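À Huvville, le bac tient à son horaire
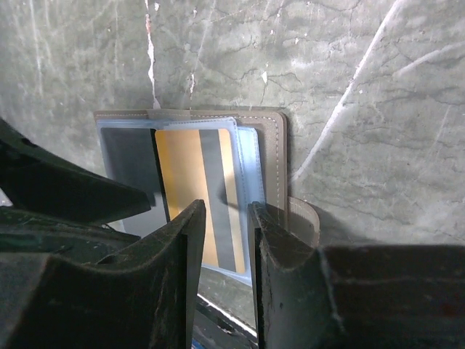
Pourquoi garder un départ à 5 h 40 ? « Pour les ouvriers de la scierie Kitel, qui embauchent à six heures sur l'autre rive. »

Le passeur travaille sur la ligne depuis l'ouverture du quai de Tavau. En mars, il a transporté 989 passagers, presque tous des habitués. « Le mardi, j'ai aussi les vélos du marché. On en met 85 kilos par rangée, pas plus. » L'hiver, il coupe le moteur dès que le brouillard cache la balise.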